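Category: Mutual support / Club membership / Working papers

4.2 Dues, guests and the time limit at the door

The two clubs in this study, Tunari and Odera, both rent rooms to recovery meetings and both live mainly from monthly dues. They are in the same town, Sendau, and many people know both houses. Their rules for people who do not pay are different, and in this section we look at what the difference means for daily life in the clubs.

At Tunari, a person who is not a member may come to any meeting but is asked to leave the lounge soon after it ends. The rule is printed on a card next to the coffee counter. At Odera there is no such rule. Guests may stay as long as the house is open, and there is a tin for donations on the shelf near the entrance. Both clubs told us that a meeting itself is never closed to someone for reasons of money. This point was repeated in almost every interview, often before we asked, and we understand it as something the members feel strongly.

We held 32 interviews, divided between the two houses. In addition we were allowed to read the entry records which Tunari keeps in Godex, the program used there for dues and door cards. The records contain no names of meetings and we did not ask for them. For the month of June they show 867 entries by members. Guests do not have a card, so their visits do not appear, and we cannot say from this source how many guests came. Odera keeps a paper book which is filled in only when the person at the desk remembers to do it. We have used the book for the opening hours and for nothing else.

The first thing that members at Tunari spoke of was the hour before the evening meeting. Paying members come early, sit at the same tables and play cards. New people arrive shortly before the start and stand near the door. One member said to us: "I had paid my first month only because I wanted to sit down." Other members saw this in a less friendly light and thought that the card on the counter frightens people in their first weeks, when they are most in need of company. Four of the persons we interviewed at Tunari had never been told of the rule by anybody and learned it by reading the card.

At Odera the complaints were of another kind. The members there are proud of the open lounge, but they are also tired of paying for it. The heating is old, the rent was raised last winter, and the same small group buys the milk and the paper cups. Several members proposed a rule like the one at Tunari and then, in the same interview, spoke against it. We found this hesitation interesting and we come back to it in section 5. It seems to us that the time limit is discussed as a question of money, while the arguments which move people are mostly on the subject of welcome.

A further difference concerns families. Tunari has a family rate, and partners of members use the house in the daytime, mainly for the quiet room and the big table. Odera has one rate only. A partner who wishes to have a key must pay the full amount again, and we met few who did so. When we asked why there is no family rate, the answer was that it had been talked of at a members' evening and then forgotten. Nobody we spoke to was against it.

Both clubs try to earn something besides dues. Tunari lets its big room in the mornings. Odera holds a supper which in a good season brings in 200 after costs, in the local currency, and this is put aside for repairs. In neither house is this income large enough to change the rules on guests, although it was often mentioned by those who would like to see them changed.

Figure 4. Tabletop covered with brown kraft paper and strips of blue painter's tape.
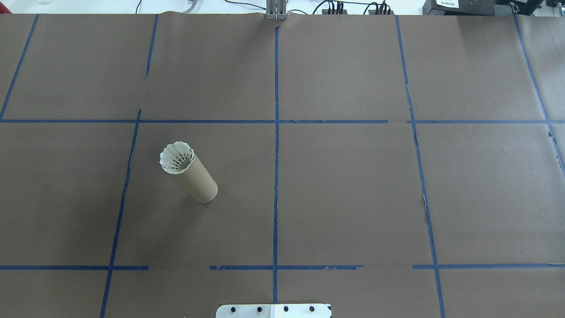

The hope of these members is that a fuller calendar of lettings would let the clubs lower the dues for people in their first months. Tunari has agreed to try a reduced first payment from next year. Odera has not yet decided, and its members asked us to send them this section before their next meeting so that they could read it together.

Contact the authors | © Sendau Clubs Study, all rights reserved | Back to top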